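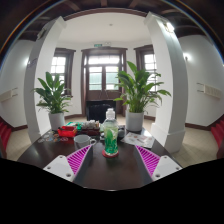 A bottle on its coaster, with a mug next door.

Why Does a Table Need a Coaster?

Grown-ups care a lot about coasters. You can spill a secret, you can spill the beans, but put a cold drink straight on a wooden table and someone will come running from two rooms away.

They have a point. Air has water in it, even indoors. The water is a gas called water vapor, and you can't see it. When that air touches something cold, like a bottle fresh from the fridge, the vapor cools down and turns back into tiny drops. This is called condensation. The bottle isn't leaking. It's collecting.

The drops get bigger, slide down the side and make a puddle in the shape of a ring. Wood is full of very small tubes that once carried water up a tree, and it still likes a drink. If the water gets into the finish on top, it can leave a cloudy white ring that stays long after you've gone off to play.

Hot mugs can do it too. Heat and steam get trapped underneath, and the finish turns pale.

A coaster just sits in between and takes the blame. The one under the bottle with the green liquid is round and red, but color doesn't matter. Cork is good. So is felt.

Try it: put a cold can on a saucer and wait 8 minutes. Then lift it up and look underneath. Use the saucer, please - not the piano.

From the Curska Book of House Questions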